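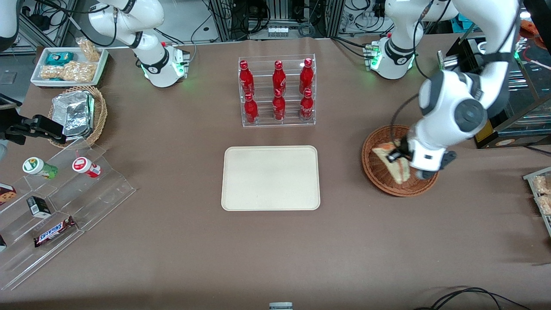
Wrapped sandwich and wicker basket

Labeling of wrapped sandwiches at a members' refreshment table
Posted by Zerrin Öztürkmen in Food and Catering

Our association in Mindham intends to offer wrapped sandwiches and packaged snacks at its monthly meetings, beginning in June. The sandwiches will be made in our own kitchen on the morning of the meeting and wrapped before the doors open. Attendance is usually over 240. Members will pay a small fixed price at the table.

I would be grateful for guidance on two points. First, must each sandwich carry its own label, or is a printed card beside the basket sufficient? Second, how long may sandwiches with a meat or egg filling remain on the table? Our previous supplier, Uysal, labeled everything before delivery, and we have no written procedure of our own.

Unura
Requirements differ from one district to another, and your local health department should be consulted before the first sale. As a general matter, food that is wrapped in advance and picked up by the customer is treated more strictly than food made to order. A label on each item normally gives the name of the food, the full ingredient list, the major allergens and the name and address of the maker. A card on the table is useful as an addition, but members carry sandwiches away and the card does not go with them.

With regard to time, perishable fillings should be kept at 41 degrees Fahrenheit or below until they are set out.

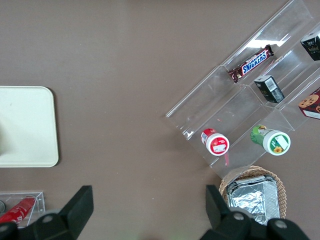
Please put out small quantities and refill from the refrigerator. Write the time on each batch when it leaves the refrigerator - a strip of masking tape is adequate - and discard whatever remains after 2 hours at room temperature. Sandwiches should not be returned to the refrigerator at the end of the meeting and offered again. Factory-sealed snacks may stay out for the whole meeting, provided that the original packaging is kept.

Zestholm
We print ours on a sheet of address labels. Check the bread as well as the filling, as ours contained sesame and it was missed on the first version.

Mindham Hall Office
Please note that the kitchen must be reserved separately from the meeting room. It is available from 7 a.m.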